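Peel-and-stick wallpaper: questions we get, and what we think of the claims

Most of the packaging in this trade promises a perfect wall in an afternoon. We sell the stuff at Rekico and we wouldn't promise that. Read this before you order.

Is it really removable?

Sometimes. It depends on the paint underneath far more than on the paper. Cheap flat paint comes off with the backing, whatever the label says. Stick up a sample, leave it for 14 days, then peel it slowly from a corner.

Will a big floral make a small space look smaller?

People repeat this as if it were a law. We've never seen much proof. Large flowers on a pale ground can sit quietly enough, even on three sides.
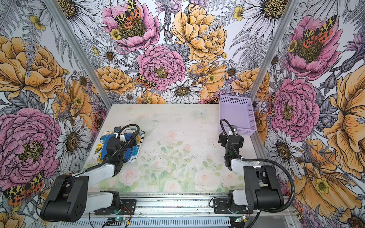
How long should new paint dry before I paper over it?

Wait four weeks at least. The can may say "dry in two hours", but that only means dry to the touch.

Does it hold up in a bathroom?

Fasil Teshome in our returns office would like you to stop asking. A powder room is usually fine. A shower room with no fan is a gamble, and we don't refund steam damage.

Do I need the smoothing kit?

No. The Pultar kit is a squeegee and a knife in a nice pouch. A clean, soft squeegee you already own will do - just put a fresh blade in your knife.

Why don't my two rolls match?

Check the batch numbers. Ours are printed on the end label, and batch 522 of the Berrada floral came out a shade grayer than the one before it. Order everything at once, plus one spare roll.
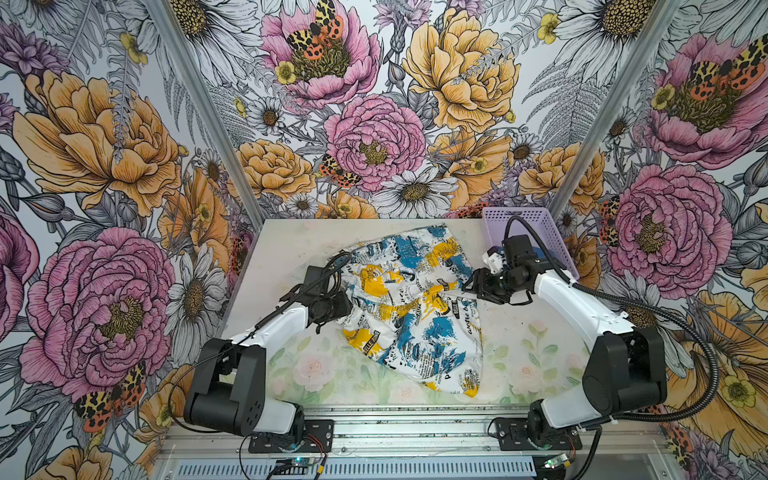
Returns and samples

Can I return an opened roll?

Only if it's faulty. Unopened rolls can come back within 200 days.

Are samples free?

The first 7 are. After that we start to wonder - and we charge.

Who do I write to?

Hauwa Akpan reads the sample and returns mail each morning. Include your batch number.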